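餐具与厨房收纳 › 碗盘 › 哑光釉盘子竖放还是平摞,以及釉面灰痕的处理

灰浆勺
楼主
发表于2019年8月

家里换了一批Fultero的哑光圆盘,各色混着买的,配一个金属丝盘架。之前用亮釉白瓷,平摞了很多年没出过问题。这批用了一个夏天,部分盘面上出现灰色细痕,洗洁精和海绵洗不掉。想讨论两件事:一是痕迹的来源,二是长期存放用竖放还是平摞。

先放图,再写条件。
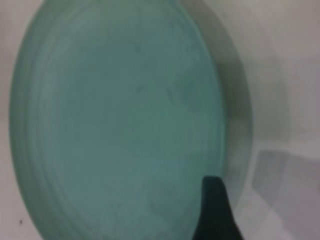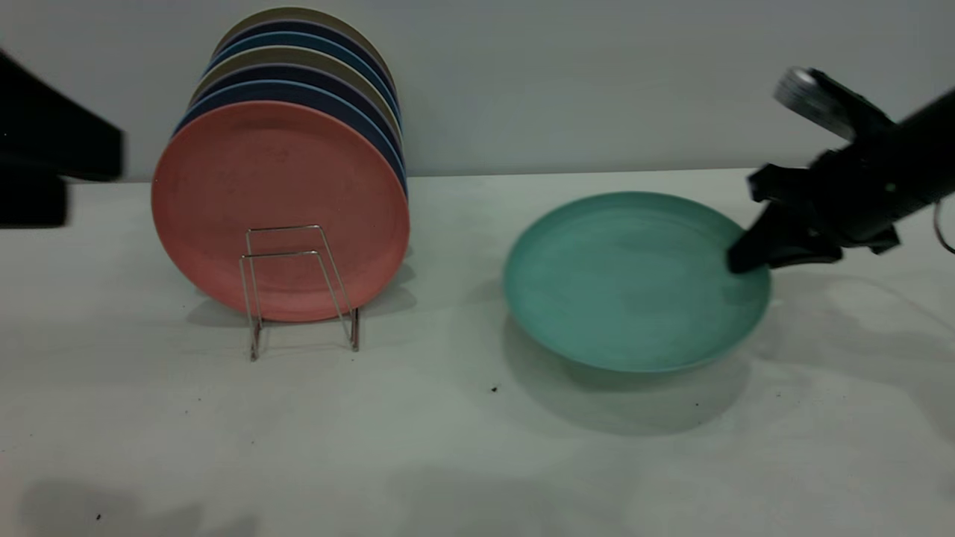
盘子标称直径200毫米,实际用卡尺量过几只,有偏差,但不影响上架。盘沿内侧有几圈同心的凸棱,盘心是平的。釉面手感偏涩,指甲横着划过去有阻力,用纸巾擦会带下一点纸毛。底足没有上釉,一圈裸胎,出厂打磨得一般,拿手指转一圈能摸到粗的地方。

架子是Jomemero的,金属丝弯的,表面什么处理不清楚,说明书上只写“金属”。焊点处有一个小毛刺,我用砂纸磨过。

使用方式:洗完沥水上架,干了也不收,第二天直接从架上拿。盘子面朝前一只压一只。不用洗碗机。餐具是不锈钢刀叉,偶尔用牙签叉。

灰痕分两种。第一种在盘心,短、直、方向杂,怀疑是刀叉。第二种在盘面偏外的位置,弧形,长一些,怀疑是后一只或者前一只的底足蹭的,也可能是架子的金属丝。深色盘上看不太出来,浅色的明显。

已经试过:小苏打糊,淡了一点;白醋,无变化;魔术海绵,淡了,但擦过的那块反光和周围不同,停手了。

请有经验的说一下。只想听和釉面、存放有关的,换盘子的建议先不考虑。

底足朝下
2楼

第一种就是金属转移痕,不用怀疑。哑光釉表面粗糙度高,釉里的晶体或者未熔颗粒硬度又比不锈钢高,刀叉过去等于在细锉上走一遍,金属留在谷里。所以是“加上去的东西”,釉本身多数情况下没有少。验证方法:拿放大镜看,痕迹如果是灰亮的、浮在表面的,是金属;如果是发白的沟,那是划伤。

第二种要分开看。底足蹭的通常发白或者发哑,裸胎没有金属可以转移。架子蹭的才会发灰。你把弧形痕的曲率和底足直径对一下就知道了。底足的圆比盘沿的圆小得多,弧度差很多,拿一只盘子扣上去描一下就行。

魔术海绵是三聚氰胺泡沫,本质是细磨料,哑光釉不要用。你擦亮的那块是把峰顶磨平了,恢复不了。

灰浆勺
楼主
3楼

回底足朝下:放大镜看了,盘心的是灰亮的,确认金属。弧形的混着有,灰的和白的都有。曲率明天对。

魔术海绵那块已经认了,好在是最里面那圈凸棱旁边,不大。

三分火
4楼

补充一下去金属痕的办法。弱酸加极细磨料的糊状清洁剂可以,市面上写“不锈钢及陶瓷通用”的那类大多是这个原理,有效成分一般是草酸或者柠檬酸。我用的是Femoren的膏,挤黄豆大一点,湿布,打圈,不用力,停一分钟再冲。哑光釉上要先在盘底试,底部颜色和正面是一样的釉,试坏了看不见。

白醋没用是正常的,酸度不够,接触时间也不够。

操作时注意:
戴手套。
不要和含氯漂白剂一起用,也不要在同一块布上先后用。
冲完再用洗洁精洗一遍,再冲。
同一位置不要反复来,一次没去干净就留着,隔一段时间再说。

搪瓷控
5楼

不太同意在哑光釉上用任何膏。膏里的磨料再细也是磨料,和魔术海绵的区别只是程度。楼主已经有一块擦亮了,再用膏,可能会出现第二块。

我的做法是不管它。金属痕不影响使用,釉没破,没有卫生问题。换成木筷木勺以后痕迹不再增加,旧的看惯了就行。

三分火
6楼

回搪瓷控:磨料有没有害看硬度和粒径。膏里常用的是长石粉或者碳酸钙,碳酸钙的莫氏硬度比釉低很多,磨不动釉。三聚氰胺泡沫的问题是它本身硬、孔壁锋利,压力又集中在峰顶上。两者机理不同,混为一谈不准确。

当然配方里如果是氧化铝就另说,买之前看成分表。

搪瓷控
7楼

成分表经常只写“研磨剂”,没有写是哪一种。你怎么判断?

三分火
8楼

取一点在亚克力片上擦。亚克力起雾说明磨料至少比亚克力硬,这一条几乎所有膏都过不了,没有区分度。再取一片旧的玻璃载片,擦四十下看有没有划痕,玻璃没有痕迹的,用在釉上风险就低。我测过手上那支,玻璃无痕。别的牌子没有测,不下结论。

搪瓷控
9楼

这个方法可以接受。不过玻璃载片是平的,哑光釉有峰谷,峰顶受的局部压强大,等效性还是存疑。保留意见。

旧窑砖
10楼

做过几年窑口的活,说一下存放。

盘子平摞的问题在底足压盘心。上面一只的裸胎底足落在下面一只的釉面上,拿取的时候如果是平着抽,就会拖出一道;如果是垂直提起,基本没事。绝大多数人是平着抽的,抽中间那只更是。亮釉滑,拖过去不留痕,哑光釉就留。

竖放的问题在盘沿和支点。盘子竖起来以后,全部重量压在盘沿最下面的一小段上,那段又正好和金属丝接触。每次放进去都磕一下。时间长了盘沿会有小缺口,先从釉薄的地方开始。哑光釉在边沿的厚度往往比盘心薄,因为烧的时候会往下走一点,虽然哑光釉流动性小,还是有差别。

楼主第二张图那种摆法,盘子往后靠,一只靠一只,靠后的受压最大。前面的重量通过盘面传到后面,接触点在哪里,痕迹就在哪里。面朝前的话,前一只的底足背面正好顶着后一只的盘面。这就是你弧形白痕的来源,我的判断。

处理:底足磨一遍。找两只盘子底对底,中间滴水,转着磨,互相把粗的地方磨掉。或者用碳化硅水砂纸,垫在平玻璃上加水磨。磨完洗干净,手指转一圈不刮就可以。这个在作坊里是出货前的正常工序,量产的有时会省掉。

灰浆勺
楼主
11楼

回旧窑砖:底足的曲率对过了。白痕和底足吻合,灰痕不吻合,灰痕的弧更平,不像任何一个圆,像是斜着放进去时扫过去的一条线,长度和架子金属丝的位置能对上。所以两个来源都有。

底对底磨我有顾虑,干磨湿磨都会有粉,裸胎会不会吸水把磨下来的浆吸进去?

旧窑砖
12楼

烧到位的炻器吸水率很低,浆进不去多少,刷一下就掉。如果是低温陶,确实会吸。你测一下:把盘子烘干称重,泡水一夜,擦干再称。增重除以干重就是吸水率。增重明显的话说明胎没有烧结,这种盘子底足磨完要彻底晾干再上架,否则下面会发霉。

量杯
13楼

关于测吸水率,家用厨房秤分辨率一般是一克,盘子几百克,误差会盖过结果。要用分辨率高一档的秤,咖啡秤可以。另外擦干的手法要固定,用拧干的湿布,不要用干布,干布会把孔口的水也吸出来,结果偏低。

我测过自己的Zupan平盘,连测四次才稳定下来,主要变量就是擦的方式。

灰浆勺
楼主
14楼

咖啡秤有,但量程不知道够不够。周围找一下。

格栅
15楼

说架子。金属丝盘架分几种:

裸不锈钢丝。硬,会留灰痕,但自身不掉东西。
镀铬铁丝。镀层比不锈钢硬,新的时候反而不怎么留痕,镀层破了以后生锈,锈斑渗到裸胎底足里洗不掉。
浸塑铁丝。不留痕,塑层开裂以后进水,从里面锈。
木架。不留金属痕,怕潮。

楼主的架子没有标材质,用磁铁试。强吸多半是镀铬或者镀镍的铁丝,弱吸或者不吸是不锈钢。这个方法不绝对,有的不锈钢也吸,冷弯过的地方吸力会变强,要在直段上试。

如果是镀层的,你用砂纸磨过焊点毛刺,那个位置镀层已经没有了,要先处理这里。用透明指甲油封一下能顶一段时间,食品接触面不要用,焊点在外侧的话可以。

灰浆勺
楼主
16楼

磁铁试了,直段强吸。看来是镀的。焊点在外侧下方,盘子碰不到。今天看磨过的地方还没有锈。

底足朝下
17楼

强吸加上灰痕,可能是镀镍不是镀铬。镍比铬软得多,容易留痕。颜色上镍偏暖一点,铬偏冷,摆在一起才看得出来,单独看很难判断。

不管是哪种,处理方法一样:接触点套硅胶管。五金店或者水族店有,按丝径买,内径略小于丝径,剖开以后扣上去,自己会抱住。不要用热缩管,热缩管表面硬,而且遇洗洁精以后滑,盘子会往前走。

格栅
18楼

硅胶管的问题是管子里积水。剖开的缝要朝下。定期拆下来洗,否则里面是黑的。

底足朝下
19楼

同意,缝朝下。

小火慢炖
20楼

看了一遍,感觉大家把问题想复杂了。我家哑光盘子一直平摞在柜子里,每两只之间垫一张厨房纸,没有任何痕迹。厨房纸脏了就换。成本可以忽略。

旧窑砖
21楼

回小火慢炖:垫纸有效,前提是盘子完全干了才摞。裸胎底足摸着干了,里面未必。垫了纸以后水汽散得更慢。南方梅雨季会长霉点,霉点长在胎里,比灰痕难处理。四月份回潮的时候我见过整摞底足发黑的。

如果垫,用毛毡片或者软木片,中间开孔的更好,让底足围住的那块空间能通气。

小火慢炖
22楼

我在北方,没有这个问题。

旧窑砖
23楼

那可以垫纸。

木勺党
24楼

毛毡片也有讲究。羊毛毡吸潮,化纤毡不吸但掉毛,掉的毛粘在哑光釉上很难擦,楼主说过纸巾都会带下纸毛。我换过一轮,最后用的是薄的硅胶网垫,裁成圆片,直径比盘心小一点,刚好落在凸棱圈里面,不会跑。

裁的时候不要用剪刀直接剪圆,用圆规刀。硅胶有弹性,剪出来是多边形。

量杯
25楼

硅胶网垫新的时候有一层油,先用热水加洗洁精煮一遍再用。否则盘心会留一圈油印,哑光釉吃油,这个印子要用碱性的洗几遍才下去。

搪瓷控
26楼

说到油,补一个没人提的变量。哑光釉上的“深浅不匀”有很大一部分是油膜和水垢叠出来的,未必是釉的问题。楼主第一张图那只青绿的,盘心有些斑驳,我不能从照片判断是釉原本的还是后来的。建议先做一次去油去垢,再评价痕迹,否则一直在对着膜做判断。

步骤:
过碳酸钠溶在六十度左右的水里,泡半小时,去油和色素。
冲净。
柠檬酸溶液泡十分钟,去水垢。
冲净,竖着晾,不要擦。
干透以后在侧光下看。

两步的顺序不能反。先酸后碱,油膜还在,酸接触不到垢。

三分火
27楼

这一条同意。侧光很重要,顶光下哑光面什么都看不出来。手电贴着盘沿平着照过去,转动盘子。

柠檬酸浓度不要高,有的哑光釉是靠釉里的钙、镁晶体消光的,这类釉耐酸差,长时间泡会失色、发白。楼主之前用白醋没有变化,说明短时间是可以的,长时间未知。

底足朝下
28楼

关于耐酸这件事,Vlasta Đorđević在她那本讲日用瓷釉面的小册子里有一节,方法是切一片柠檬扣在盘面上过夜,第二天洗净,看扣过的位置有没有圈。有圈就不要做任何酸洗,也不要拿来装醋拌的菜。她还提到同一配方不同颜色的结果可能不一样,因为着色剂会改变熔融程度,所以每种颜色都要单独试,不能用一只的结果代表一整套。

楼主这套颜色多,建议每色挑一只,在背面试。柠檬片要用保鲜膜包住压紧,干了就停止反应,测不准。

灰浆勺
楼主
29楼

背面有弧度,柠檬片贴不平,打算试底足围住的那一块。底足里面是有釉的。结果出来再贴。

旧窑砖
30楼

底足里面的釉和正面的烧成条件略有差别,那块空间半封闭,热气流不一样。做参考可以。

木勺党
31楼

问一下楼主,为什么不考虑把盘子面对面、背对背放?竖着的时候这样排,底足只碰底足,釉面只碰盘沿。

格栅
32楼

面对面的话两只的盘沿互相顶,接触的是沿口最薄的一圈,取的时候稍微一转就是两条沿在磨。崩沿的风险比底足蹭盘心要高。底足蹭出来的是痕,崩沿是缺口,后果不一样。

木勺党
33楼

有道理,但盘沿也是有釉的,釉对釉摩擦系数低。我这样放了两年没有崩。

格栅
34楼

你的盘子是什么沿?卷沿和直沿差很多。直沿口薄,卷沿有圆角。楼主的是直起来的沿,内侧带凸棱。

木勺党
35楼

卷的。那可能没有可比性。

灰浆勺
楼主
36楼

更新。

一、柠檬测试,盖保鲜膜过夜。粉色、藏青、卡其无圈。中蓝的看不出来,侧光下似有似无,记为存疑。青绿的有一个很淡的圈,干了以后能看到,手摸不出区别。所以青绿的不做酸洗,中蓝的暂时也不做。

二、过碳酸钠全部泡过一遍。盘心的灰痕没有变化,符合预期。原先以为是釉不匀的几处淡斑,消失了一部分,剩下的应该是釉本身。搪瓷控说的膜确实存在。

三、底足磨了。没有用底对底的办法,用水砂纸垫玻璃,加水,画八字。每只花的时间不一样,卡其的底足最糙。磨完手指转一圈不刮,在旧的亮釉碟子上拖一下,无声。

四、架子套硅胶管,缝朝下。套完以后间距变窄,盘子放进去的手感偏紧,后仰的角度也变小了。量了一下盘面和桌面的夹角,前面那只原来是67度,套完更直,具体没有再量。担心的是太直了会往前倒。

格栅
37楼

偏直的话,前面那根丝的管子换薄壁的,后面的保持不动,角度就回来了。或者前面不套,只套后面和底下的。前面那根金属丝接触的是最前一只的盘面,你放盘子时如果是垂直往下插,前面其实碰得很少;斜着插的时候才会扫到。

灰浆勺
楼主
38楼

前面那根正好横在最前那只盘子的下半部,灰痕里最长的一条就在那个高度。不套不行,换薄壁。

三分火
39楼

去金属痕的膏试了没有?

灰浆勺
楼主
40楼

试了一只卡其的,Femoren,先试盘底再试盘面。灰痕去掉大半,侧光下反光和周围看不出差别。停一分钟的那一步没有做,挤上去直接打圈冲掉的。青绿那只没有试,膏里有酸,等找到不含酸的再说。

搪瓷控
41楼

不含酸的话只剩机械作用,要多擦几遍,又回到磨料的问题上。我的意见不变,青绿的留着不动。

三分火
42楼

这一只我也倾向不动。

量杯
43楼

吸水率测了吗?

灰浆勺
楼主
44楼

咖啡秤量程够。烘干后称,泡一夜,按湿布擦的方法称。三只盘子的增重都在秤的最小分辨率附近来回跳,可以认为烧结了。存放就按竖放走,晾干以后再收进柜子的那部分改平摞加硅胶网垫,垫子已经下单,到了先煮。

木勺党说的圆规刀有没有推荐刀片角度的?硅胶厚度一毫米。

木勺党
45楼

三十度的,45度的切硅胶会拖。垫板用自愈的,硅胶下面再垫一张描图纸,切的时候不会粘着走。圆心那个针脚会扎一个小孔,不影响使用。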